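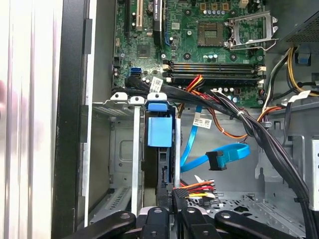 The best hour of my February was spent with the side panel off an old desktop computer. No screen, no plan to play anything on it, just a screwdriver, a tray for the screws and a green board full of tiny parts I had never really looked at before. I loved every minute!

Old office towers are wonderful things to learn on. They were made to be opened, and you can buy one from a clear-out seller like Gosora for less than dinner for two. The shop there sold around 3000 of them last year, many to people who had never held a stick of memory.

Start with the processor socket. Swing the lever up, lift the metal frame, and there it is – a small gold-toned square, as pretty as anything in a jewelry box. Keep your fingers off it. Memory slots are friendlier, with clips at the ends that snap shut when a stick is seated properly (a sound I now look forward to).

Then there are the cables. Take a photo of where they run before you unplug a single one. I skipped that on my first machine, a worn-out tower I named Umov, and spent 2 evenings finding my way back.

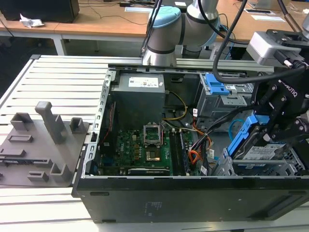
## Follow the color

What won me over in this Dell was the blue. The hard drive sits in a blue plastic caddy, and there's a bright blue tab on the drive cage, a cheerful thing to find among all that gray metal. Yellow wires lead down from the power supply, orange and red ones curl along the board, and after a while you begin to read them like streets on a map.

Lay the case on its side, leave the power cord in another room and go slowly. My notebook from Mocanu, the little stationery place on my block, has 98 pages, and I filled nine of them with sketches of plugs. I'm already looking for the next tower.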